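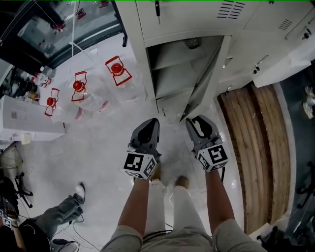 Rubrik: Haushalt & Alltag

Ein Jahr ohne Neukauf

Im September vor einem Jahr habe ich mir vorgenommen, zwölf Monate lang keine Kleidung neu zu kaufen. Ausgenommen waren Socken, Unterwäsche und Schuhsohlen. Alles andere sollte gebraucht sein, geliehen oder repariert.

Am Anfang stand die Bestandsaufnahme. Ich habe den Schrank ausgeräumt und gezählt: 89 Teile, Jacken eingeschlossen. Davon hatte ich 19 seit mehr als zwei Jahren nicht getragen. Die meisten gingen an den Tauschladen in Somcombe, zwei Hemden habe ich behalten und zu Putzlappen zerschnitten.

Die ersten Monate waren leicht. Im Winter riss dann der Reißverschluss an meinem Mantel. Der Schneider wollte 50 Euro, ein gebrauchter Mantel hätte weniger gekostet. Ich habe ihn trotzdem reparieren lassen — er passt, und gebrauchte Mäntel in meiner Länge sind selten. Tomos Kemeys hat mir später gezeigt, wie man einen Schieber selbst austauscht. Das Teil kostet fast nichts und die Arbeit dauert eine Viertelstunde.

Schwieriger waren Hosen. Die Größenangaben stimmen gebraucht noch weniger als neu, weil vieles eingelaufen ist. Ich messe inzwischen zu Hause eine gut sitzende Hose aus (Bund, Schritt, Innenbein) und nehme die Zahlen mit. Seitdem gab es nur einen Fehlkauf.
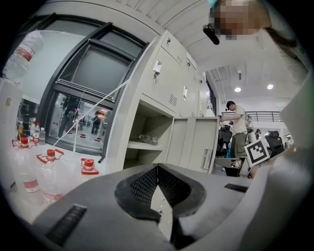

Was es gebracht hat

Ausgegeben habe ich in den zwölf Monaten deutlich weniger als vorher. Genau vergleichen kann ich es nicht, die alten Belege sind unvollständig. Berwyn Pumphrey hat in den Kommentaren gefragt, ob ich das Geld an anderer Stelle ausgegeben habe. Ja, zum Teil: für eine gebrauchte Nähmaschine und für Garn.

Geblieben ist die Liste an der Innenseite der Schranktür. Was fehlt, kommt mit Datum darauf und bleibt dort einen Monat stehen. Zurzeit sind es ein Gürtel und ein dünner Pullover — den Gürtel brauche ich wirklich.

Ähnliche Beiträge
Wollpullover von Hand waschen
Knöpfe annähen, die halten
Flohmarkt in Histirville

Start | Archiv | Über mich | Kontakt

© Alle Rechte vorbehalten | Nach oben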